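Gripper Trials in Simulation: FAQ
Covers the Ullberg and Gemia finger sets under the Wragg controller. All views are simulator renders.
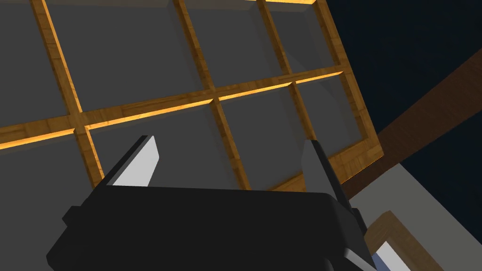
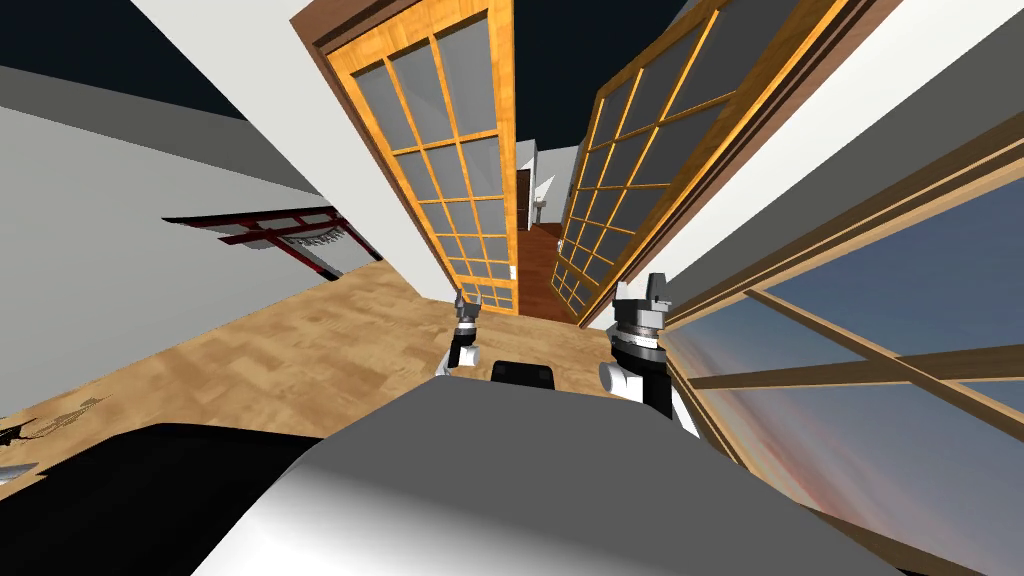
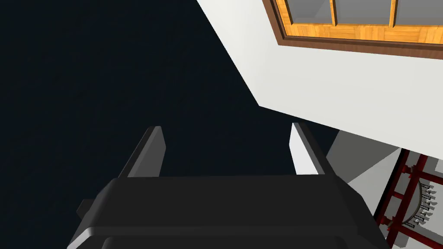

Wrist and body views, fingers open and empty.

Posted by Rohani Govindasamy | 23 September 2022 | Filed under: Grippers

Which finger sets are compared?
Ullberg and Gemia. Both load from the same menu, and the arm model stays the same for each.

How many trials does each set get?
200 for Ullberg, 300 for Gemia. The extra Gemia trials cover the pad friction values added in February.

Why do the camera views lean so much?
Camera roll is not corrected before logging. If you need level views, turn on "Align horizon" in Irker – it changes playback only.

Does each view need its own calibration?
No. Load the rig file once per session. Reload it after changing fingers.

What does error 74 mean?
The controller lost finger position for three control steps in a row. Reset the gripper and rerun the trial. Do not resume it.

Can I use my own finger model?
Yes, if the collision mesh is closed. Send it to Danang Jugah for a check first.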